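Housekeeping Operations II
Unit 13: Glass Storage Jars, Collars and Openings
Handout prepared by Flor Tamayo for the February group

Read section 3 before the practical. Sections 1 and 2 repeat material from Unit 12 in shortened form.

1. Terms

Body: the glass part of the jar, from the base to the shoulder.
Shoulder: the curve where the body narrows toward the mouth.
Mouth: the opening in the glass. On a screw jar the outside of the mouth carries the thread.
Collar: a separate ring or square that sits around the mouth. A collar may be decorative, or it may hold a dispensing top. It does not close the jar.
Closure: the lid, stopper or cap that does close the jar.

Students often write "lid" for both collar and closure. On the stock sheet these are separate lines and must be entered separately. A jar with its collar on and no closure is recorded as OPEN.

2. Body shapes

Round jars turn easily in the hand and clean evenly with a bottle brush. They waste shelf space at the corners of a rectangular bin.

Square jars pack side by side with little gap. The inside corners need a second pass with a narrow brush. Rounded corners are easier to clean than sharp ones and are preferred for dry goods that leave a fine powder, such as flour, cocoa and milk powder.

The Gilell storage plan used in the practical calls for square jars on the upper shelf and round jars below. The older Zodar plan mixed the two and is no longer used in this course.

3. Open jars on the work surface

An open jar is inspected on a plain, light surface under even light. Dark collars make the outline of the opening easy to find. Clear glass is harder to judge, as reflections along the sides can be mistaken for scratches. Turn the jar a quarter turn and look again. A reflection moves; a scratch stays in the same place on the glass.

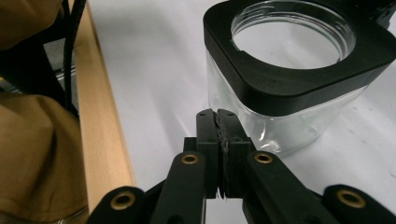

Fig. 2. Square clear glass jar with black collar, on a white tabletop. The threaded mouth shows through the circular opening.

Check the following in order:

Rim of the mouth, for chips. Look only; do not run a bare finger around it.
Thread, for dried product.
Seat of the collar. It should lie level on all sides.
Base, for cracks, viewed from the side and then from above through the mouth.

If the collar rocks, remove it and clean under it before checking again. A collar that still rocks is set aside and entered as "collar, reject" with the jar number. The glass may still be passed.

4. Drying and return to shelf

Collars are dried apart from the jars. Leave jars upside down on the rack for 16 hours, then stand them upright for a further 2 hours before fitting the collar. Closures go on last. Labels face front and sit below the shoulder.

5. For the practical

Bring the stock sheet, a narrow brush and a lint-free cloth. Miloslav Bednárik will check the sheets at each bench. Each pair inspects three jars and exchanges sheets with the next bench.

Reading: Tanui course reader, chapter 2, sections on closures and shelf layout.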